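**Ticket 74: Zureo planner marks "pour done" too early**
Status: open, back with perception
Opened: Dec 30, 2021

Emach closed this one last night as a lighting fault. I've reopened it, as the same lamps were on for the runs that passed.

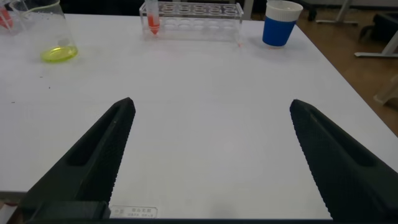

The liquid detector runs on the wrist stream and trips at a fixed colour threshold. I don't trust it on shallow fills. With yellow-green at the bottom of the beaker and orange-red in the tube in the rack, it returned one merged blob and a confidence I can't explain. Raising the threshold to 500 only moved the problem.

Next I replayed the log with the head view as second input. Tube in the gripper over on the right, beaker still empty of colour, planner state already "pour". 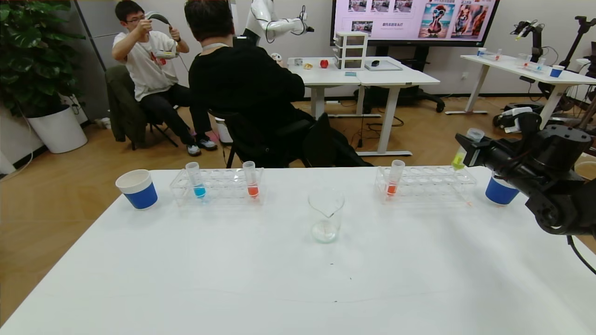
## Tried since

- Rolled back to build 16: same fault.
- Delayed the state check by 2 seconds: fewer early flags, but that hides the bug.

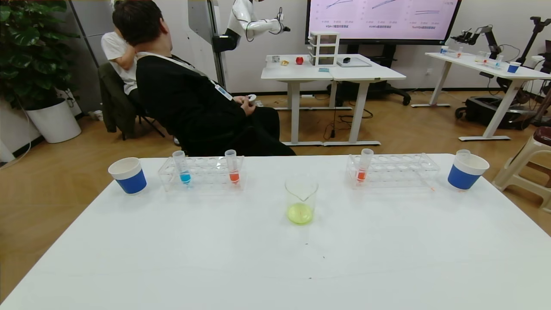
**Hae-won Wang**, controls, Zirnevmont

Pale yellow-green in the beaker should be an easy "yes" from the head view. Dušan Mujić, please send the raw masks before anyone closes this again.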